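# About Furero Linen and Turnover

Furero supplies linen and changeover services to owners of self-catering cottages, cabins and small apartment buildings. We do not own or let any accommodation ourselves. Owners and letting agents contract with us, and their guests normally have no dealings with us.

We operate from two sites. Pirnora holds the laundry, the linen store and the office. Holeo is a smaller depot used for staging vans on changeover days.
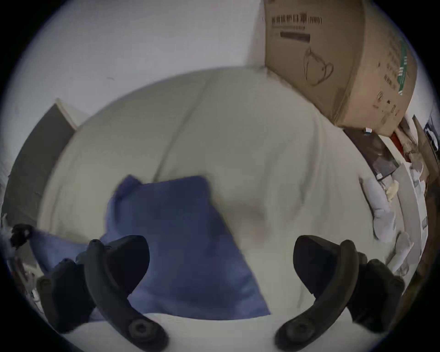
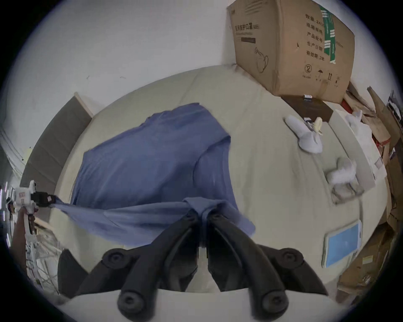 Bed linen makes up the larger part of our work. Each bed in a contracted property is listed by size, mattress depth and pillow count, and the list is kept with the property record. White is our standard color for sheets. Colored items, such as a periwinkle-blue pillowcase on a white bed, are handled as a separate wash class and are never mixed with white loads. Owners who want a color on the bed choose it when the contract is set up, and it then applies to the whole property until the next contract date. We don't mix colors between bedrooms in one property.

## What we cover

The service area is divided into three routes: Pirnora North, Pirnora South and Benítez. The Benítez route covers the valley road and the lake properties, and is served from Holeo. As of the last route review we held contracts for 958 beds. Properties more than 40 minutes from either site are accepted only if there are at least two of them on the same road.

A standard changeover contract includes:

- delivery of clean linen in sealed bags, one bag per bed
- removal of used linen
- bed making
- bath towels, hand towels and bath mats
- kitchen cloths and one oven glove
- a written fault note if something in the property is broken or missing

Hot tub towels are a separate line. They are heavier than bath towels, take longer to dry and are lost more often. Robes are available on request in two sizes. We do not service hot tubs, test water or handle pool chemicals. Owners need a separate contractor for that, and the contractor's visit should be booked so that it does not overlap with ours. Most access problems on our routes come from two vans in a one-van driveway.

## How linen is tracked

Every sheet, duvet cover and pillowcase carries a sewn-in tag with a stock number. The tag is read at four points: leaving the store, arriving at the property, leaving the property and entering the wash. If an item misses two readings in a row, it is flagged and the property is asked to look for it.

Linen is rotated on a three-set basis. One set is on the bed, one is in the wash and one is on the shelf. A fourth set is held for properties with bunk rooms, where short stays are common and the changeover window can be under four hours.

Items are withdrawn from use when the fabric thins, when a stain survives two treatments or when a seam has been repaired more than once. Withdrawn cotton is cut down for cleaning cloths. We withdrew 798 items last year, most of them pillowcases.

## The laundry

The Pirnora laundry has a floor area of 1145 square meters, including the drying room and the folding tables. It runs six days a week from April to October and four days a week in the off season. The washers are on a soft-water supply. The main ironing line is shut down for maintenance each January, and during that period finished sheets are taken from shelf stock.

Daily output in high season is roughly 1000 pieces. Towels are counted separately.

We use unscented detergent for all loads. Owners sometimes ask for scented linen, and we decline, as one wash load contains items from several properties. Feather pillows are cleaned off site and take ten working days. For that reason new contracts are set up with synthetic pillows unless the owner already has a spare set of feather ones.

## Working with owners and agents

Bookings reach us by calendar feed or by a weekly sheet. The feed is preferred. Weekly sheets must arrive by noon on Thursday for the seven days beginning on Saturday. Late changes are accepted up to 5 p.m. on the day before the changeover and are charged at the short-notice rate in the contract.

We ask owners to provide:

- a key safe or coded lock with a code reserved for our crew
- a lockable cupboard at least 60 cm deep for spare linen
- a parking space within 30 meters of the door
- the bed list, including sofa beds and cots

Twin beds that can be zipped together should be listed as both layouts. The booking must state which one is needed. If it does not, the crew leaves the beds as found and makes them up in that layout.

New properties are inspected before the first changeover. The inspection takes less than an hour and is not charged. Contracts run for 12 months and can be ended by either side with six weeks' notice.

Page last revised April 14, 2023.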